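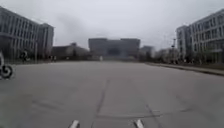

¿Por qué se encharca una plaza pavimentada que se proyectó con pendiente?

Porque la pendiente de proyecto y la pendiente real rara vez coinciden al cabo de unos años. El asiento diferencial de la base, el relleno de las juntas con finos y la colmatación de los sumideros reducen la capacidad de evacuación hasta que una lluvia ordinaria basta para formar una lámina de agua.

El drenaje de las superficies duras ocupa poco espacio en las memorias de los proyectos urbanos. Suele resolverse con un plano de cotas, un cuadro de caudales y una partida de canaletas que se ajusta al final, cuando el presupuesto ya está comprometido en otros capítulos. El resultado se mide después, durante décadas, en horas de bombeo, baldosas sueltas y reclamaciones por caídas.

Bohumila Zeman, ingeniera de caminos especializada en firmes urbanos, lleva buena parte de su carrera revisando plazas ajenas. Su método empieza por la nivelación. Una regla de tres metros, una cuña graduada y un nivel óptico permiten levantar en una mañana el mapa de deformaciones de una superficie mediana. «El proyecto dice dos por ciento y el topógrafo encuentra uno con cuatro, y luego un tramo plano, y luego una contrapendiente. El agua lee el terreno mejor que nosotros», resume.

Una pendiente transversal del dos por ciento es un valor habitual en pavimentos de piezas. Por debajo del uno, la rugosidad de la superficie y el relieve de las juntas retienen agua en cantidad apreciable. Por encima del tres, la circulación con silla de ruedas se vuelve incómoda en sentido perpendicular a la caída. El margen de trabajo es estrecho, y las tolerancias de ejecución consumen una parte de él antes de que la obra se entregue.

El caso de Brostodow

La explanada de Brostodow se pavimentó con losas de hormigón sobre cama de mortero, con una red de canaletas lineales paralelas al eje mayor. Los primeros encharcamientos aparecieron en el extremo bajo. La propiedad encargó a la empresa Bartoš una limpieza completa de la red, que mejoró la evacuación durante una temporada y dejó el problema de fondo sin tocar.

El informe posterior, fechado el 3 jul 2018, documentó 31 puntos de asiento por encima de la tolerancia. La mayoría se concentraba sobre una zanja de servicios abierta y rellenada después de la compactación general. El relleno se había extendido en tongadas demasiado gruesas, con material de la propia excavación y una humedad alejada de la óptima. El firme había seguido a la zanja en su descenso.

Ľubomír Halás, responsable de la campaña de sondeos, recuerda que las catas mostraron además un lavado de finos bajo las losas. El agua entraba por las juntas degradadas, circulaba por la interfaz entre mortero y base y arrastraba material hacia las arquetas. «Había sedimento en el fondo de la canaleta que procedía de la base. Limpiar la canaleta era retirar el pavimento a cucharadas», explica.

La reparación se dividió en tres fases. Primero se reexcavó la zanja y se rellenó con grava-cemento en tongadas controladas. Después se repuso la cama con un mortero drenante. Por último se sustituyó el material de junta por uno de mayor adherencia. El desmontaje y la reposición de las losas absorbieron más presupuesto que los materiales nuevos, una proporción corriente en este tipo de obra.

Permeable o impermeable

La alternativa al esquema clásico consiste en dejar pasar el agua. Un pavimento permeable infiltra la lluvia a través de las piezas o de las juntas y la almacena en una subbase de árido sin finos, desde la que se percola al terreno o se evacua por un dren de fondo con caudal limitado. La lámina superficial desaparece en las lluvias frecuentes y la punta de caudal que llega al colector se reduce.

Danica Dvořáček, hidróloga, ha seguido durante varios inviernos una parcela de ensayo en Falitz. La capa de almacenamiento tiene un espesor de aproximadamente 300 milímetros y apoya sobre un suelo arcilloso, de modo que la infiltración al terreno es casi testimonial y la estructura trabaja como depósito de laminación. Según sus registros, el vaciado es lento pero regular. El parámetro que vigila es otro: la pérdida de permeabilidad en la superficie.

La colmatación avanza desde arriba. Polvo, arena de deshielo, hojas trituradas por el paso de vehículos y restos de goma se acumulan en los primeros centímetros de la junta. Con aspiración periódica, la tasa de infiltración se recupera en buena medida. Sin ella, el pavimento permeable acaba comportándose como uno impermeable proyectado sin pendiente suficiente, la peor de las combinaciones posibles.

Peter Matoušek, técnico de conservación, objeta que los contratos municipales rara vez contemplan esa aspiración. El barrido mecánico convencional, con cepillo y riego, empuja los finos hacia el interior de la junta. Su servicio probó una barredora de vacío de la casa Draron y obtuvo resultados aceptables en juntas anchas, menos claros en las estrechas. En mayo, antes de las tormentas de verano, repite la pasada en las zonas con arbolado.

Las canaletas y su rejilla

En las superficies impermeables, el elemento crítico sigue siendo la canaleta. Su sección hidráulica se calcula para una lluvia de un periodo de retorno dado, pero la capacidad efectiva depende del área libre de la rejilla y de la frecuencia de limpieza. Las rejillas de ranura, preferidas por razones de imagen, tienen poca superficie de captación y exigen registros accesibles a distancias cortas. Cuando los registros quedan sellados bajo el mobiliario o enrasados con mortero, la inspección deja de hacerse.

Hussam Mahasneh, consultor de mantenimiento, pide que cada proyecto incluya un plano de registros separado del plano de drenaje, con el recorrido de la manguera y la posición del camión de limpieza. También recomienda comprobar la carga admisible del pavimento en ese recorrido - un camión lleno de agua pesa mucho más que el tráfico peatonal previsto en el cálculo - y dejar constancia de ella en el libro del edificio.

Zeman añade una prueba sencilla a la recepción de la obra: regar la superficie con caudal conocido, esperar un tiempo pactado y marcar con tiza el contorno de los charcos restantes. El contorno se fotografía y se incorpora al acta. En Brostodow la prueba se hizo tras la última fase, y las marcas que quedaron, todas junto al encuentro con la canaleta oriental, se corrigieron levantando y recolocando las losas afectadas.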